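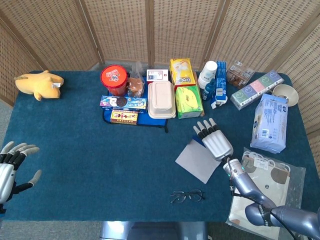
Brolness 日用品・食品テーブル 説明書き
更新日:09/03/2022

この文書は、Brolness に入っている写真と一覧表の読み方を説明します。対象は、テーブルの上に置いた食品の包装、ティッシュ、容器などの身近な品物です。店の棚ではなく、買い物のあとに家で品物を広げた状態に近い並べ方を集めています。

内容
写真は全部で 2000 枚です。そのうち 300 枚には、品物の名前を手で付けた一覧表があります。残りの写真には、置き方の区分だけが付いています。

品物の区分
区分は 9 種類です。
缶・筒形の容器
菓子の箱
パン類の袋
飲み物・軽食の箱
ティッシュ(箱、複数入りの包み)
食品用の容器(重ねたものを含む)
カップ
ボトル
その他(ぬいぐるみなど)

置き方の区分
「マット上」と「マット外」の 2 つです。青い布のマットに品物の一部でものっていれば「マット上」とします。黄色いひよこ、またはあひるの形のぬいぐるみは、マットの外に横になっている場合も記録します。

名前の付け方
包装の文字が読めないときは、商品名を書かないでください。「赤い筒形の缶、白いふた」のように、色と形で書きます。透明な袋の中身がパンか焼き菓子か決められないときは「パン類」とします。重なった容器は、一つずつに分けないで、一組として書きます。

テーブルと背景
テーブルには暗い青緑の布をかけ、まわりに編み目のあるついたてを立てました。布の色に近い青い箱や小さい青いボトルは、輪郭が分かりにくいことがあります。区分の作業では、画面を少し明るくすると見やすくなります。

ファイル
写真はフォルダ Yip に、一覧表はフォルダ Priton にあります。一覧表は UTF-8 の CSV で、列は写真番号、区分、色、形、置き方、備考の順です。備考は空欄でもかまいません。

分かっている問題
5月に作った一覧表では、ティッシュの箱と複数入りの包みが同じ名前になっています。今の版では分けましたが、古い表を使っている方は入れ替えてください。カップと食品用の容器の境目も、まだ統一が十分ではありません。

利用と連絡
研究と授業での利用は自由です。包装の絵柄の権利は各社にありますので、絵柄だけを切り出して配ることはご遠慮ください。間違いを見つけた場合は、写真番号を書いて Runodow の連絡欄に送ってください。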